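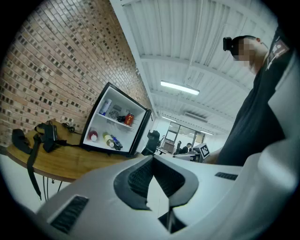

Compact Refrigerators: Door Seals, Setpoints and Power Draw

Most building newsletters get one energy item a year, usually in the heating season. The subject for March is the small refrigerator, of which this building has more than anyone planned for when the electrical panels were sized. The notes below were compiled by Geert Kramer from the plug-meter readings taken over the winter, with corrections from Analyn Estrella.

How a small unit differs from a kitchen refrigerator

A compact unit has a high ratio of surface area to volume. Heat enters through the walls and the door gasket in proportion to area, so a small cabinet takes in more heat per liter stored than a full-size one. The walls are also thinner. A large refrigerator with good foam can use less power over a year than a cheap compact placed in a warm corner.

Two cooling methods are sold. Compressor units cycle on and off and hold a setpoint in a warm room. Thermoelectric units run nearly all the time and can only pull the cabinet a fixed amount below room temperature. In a room at 80 degrees, a thermoelectric unit will often not get below 45. It is acceptable for canned drinks and unsuitable for milk, meat or leftovers. If you do not know which type you have, listen at the back. A compressor hums, stops, and hums again. A thermoelectric unit has a small fan that does not stop.

Setpoint

Food should be held at 40 degrees or below. The numbered dial in most compacts is not a temperature scale. It sets the cut-out point of the thermostat, and the same number gives different results in different rooms. Put a thermometer in a glass of water on the middle shelf, leave it overnight, and read it before the door is opened in the morning. Adjust the dial by one step and repeat. Sealed drinks need no particular temperature, and a unit used only for them can be run at its warmest setting.
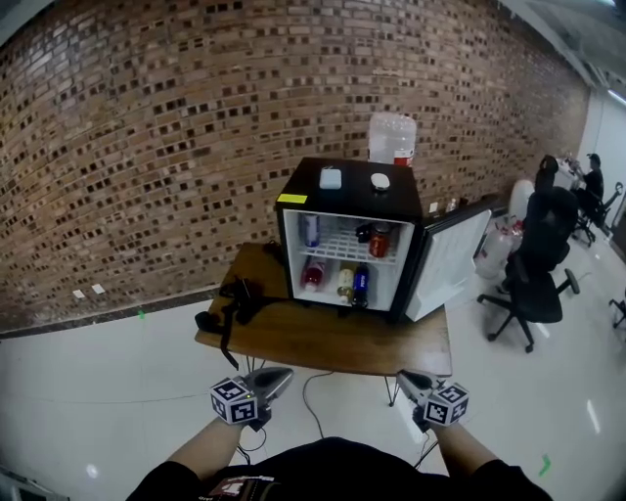 Compact unit in use for canned and bottled drinks.

Clearance

Heat taken out of the cabinet has to leave through the condenser, which in most compacts is built into the side walls or mounted on the back. Leave 3 inches at the back unless the manual gives a larger figure. Units pushed into closed cabinets run hot and cycle far more often. Where the sides feel warm to the hand, they are part of the condenser and should not be boxed in either.

Gasket test

Close the door on a strip of paper and pull. There should be steady drag at every point around the door, including the hinge side. Where the paper slides out freely, wash the gasket and the mating surface with warm water and dish soap, dry both, and test again. A gasket that has taken a set can sometimes be recovered with a hair dryer on low heat. If it is torn, replace it. Naltorach stocks gasket by the foot and will cut corners to size if you bring the old one.

Frost

A layer of frost over a quarter inch thick insulates the evaporator and lengthens the run time. Unplug the unit, empty it, put a towel on the floor of the cabinet and leave the door open. Do not chip at the ice. The refrigerant passages in a compact are just beneath the plate, and a puncture cannot be repaired for less than the price of a new unit.

Readings so far

The metered units drew a combined 3,146 watt-hours per day on average, with the worst single unit at some 400. That unit was an older Hendasora with a failed gasket on the hinge side. Shiela Magbanua has replaced the gasket and the meter is back on it. Results will be in the next issue.

The two Vumeo meters can be borrowed from Honeylyn Magbanua at the front desk. A reading shorter than 24 hours is of little use, as it may catch only part of a compressor cycle or a defrost. Write down the room temperature at the start and the end. Readings taken over a Sunday are preferred, when doors are opened less and the standing loss is easier to separate out.

Corrections

The last issue gave the capacity of the Dalisay upright in the second-floor pantry in liters and labeled it cubic feet. Parisa Ebrahimi has corrected the figure on the pantry sheet.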